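Lavoie Break Room: Table and Tableware Check
November round. Checked by Sushil Nigam, comments reviewed by Sérgio Gouveia.

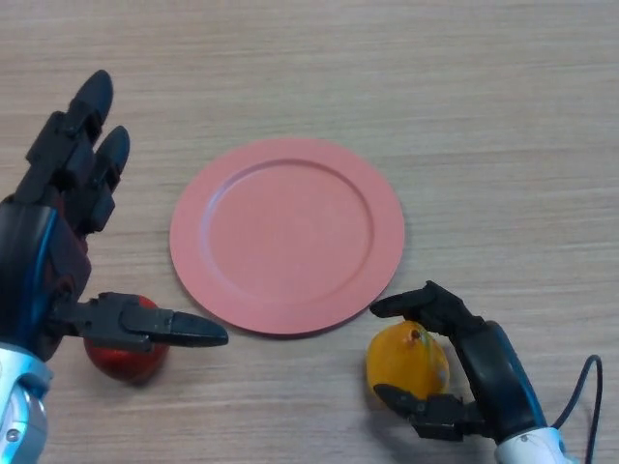
1. Tabletop

Surface free of splinters and raised grain: OK
Comment: Wood finish is matte. Wipe along the grain, no scouring pads.

Table steady when leaned on: OK
Comment: One leg bolt was tightened at the last round and has held.

Edges and corners: OK

2. Plates

Rim free of chips: OK
Comment: Run a finger around the full rim. Coral plates are the Wedel set.

No cracks in the center well: OK
Comment: Look closely at the ridge where the well meets the rim.

No food left on plate: OK

Stack height on shelf, limit 7: NOT OK
Comment: Second stack moved to the lower shelf during the check. Recheck next round.

3. Cleaning

Dish soap labeled and capped: OK

Drying rack clear of the outlet: NOT OK
Comment: Rack pushed back to the left of the sink. Sérgio to mark its spot with tape.

Dish towels changed: OK

Open items: 3
Shelf label, tape for the rack, new sponge holder from Hirulberg.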